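Print this page | E-mail this page

Notebook: grippers, equipment planning
23rd July

Started on the equipment list for the next round. The budget has to be in before the Vavholm order window closes, and the last version was mostly guesses, so this time I am going through what we use and what we keep running out of.

Hand-held grippers first. Dosar quote 326 each if we take 6, with one set of finger pads per unit. Fledico are cheaper on the body but charge separately for pads and pivot pins, and their lead time runs into January. I've asked both for a price on pads alone. No answer from Fledico yet.

Pads are the part I got wrong last year. I treated them as lasting the life of the tool. Chopsticks, spoon handles and other thin things put all the load on one narrow strip, and once that strip goes shiny the grip is poor. I'd like to budget two spare sets per gripper and see what is left over at the end.

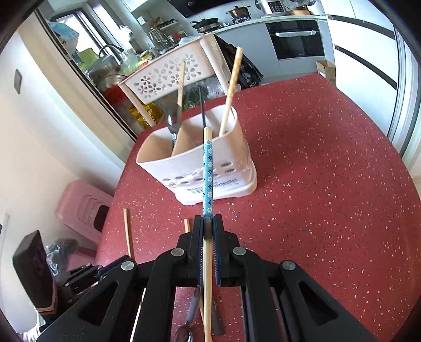 Second item, props. These have always come out of petty cash and it makes the records a mess. I want a proper line for cutlery, chopsticks, utensil holders and so on, bought in one go and logged when they arrive. Mujić can supply mixed kitchen sets at 20 a set. The cheap sets are fine for our purposes. What matters is having thick and thin, plain and patterned, metal and wood, and enough of each that a lost one doesn't stop a session.

Also need:
- storage boxes with lids, the tall sort
- labels that survive washing up
- a second charger (the one we have gets carried between rooms)
- cleaning cloths for the pads

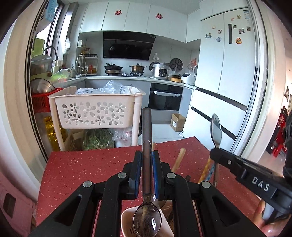 Number of grippers is the main thing to settle. One operator with one tool is easy to plan for, but most of the tasks on the next list want two tools at the same table, such as one closed on a long dark utensil while the other holds a metal spoon upright. That means buying in pairs, and the spare has to be a pair too, or a single fault takes out the whole station. Six units gives two stations and a spare pair. Four would give two stations and nothing behind them, and I don't think that is worth the saving.

Mixed makes on one station is possible but I'd avoid it. The calibration has to be done twice and the spares don't swap over.

Set-up time: I have put down some 90 minutes per station for the first day, including charging and a calibration check. Last year's sheet had nothing for this at all and we lost most of a morning.

Not asking for new tables. Not asking for a fixed arm either, that can go in the longer plan and be argued over separately. Would rather have the consumables covered properly.

To do:
- chase Fledico for pad price and delivery
- ask Dosar if the 6-unit price still holds with extra pads on the same order
- check whether Vavholm add carriage per box or per order
- count the good pads left in the drawer
- move the petty cash receipts into the props line

Left the total blank until the pad prices come back.

This site uses cookies. By continuing to browse you agree to our use of cookies.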